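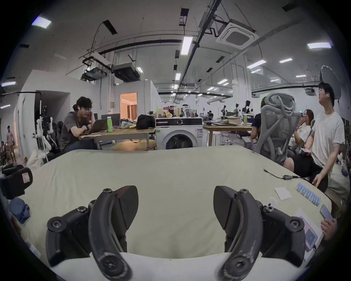 How many files can Panell rename in one go?
As many as you can drag into the window. The free version used to stop at 100, a limit that annoyed everyone including the man who set it, so version 9 dropped it.

Panell is a small batch renamer for Windows from Drullent. It takes a folder full of DSC_0041 and its many cousins and gives them names you might recognize in August. You can add dates, strip out spaces, swap words, change case and number things in order. Every new name shows up in a preview list before you commit, in red if it clashes with another one.

File names can run up to 255 characters. Please don't.

Undo goes back 10 batches and still works after a restart. Thongchai Rattanakul wrote that part after a bad afternoon with his own music collection, and he would like it used.

Runs on Windows 10 and later
Portable copy, no installer
No toolbar, no "helpful" search engine
Menus in English and Portuguese (thanks to Janaína Holanda)

Last updated Jan 5, 2023
Download Panell 9 | Release notes | Report a bug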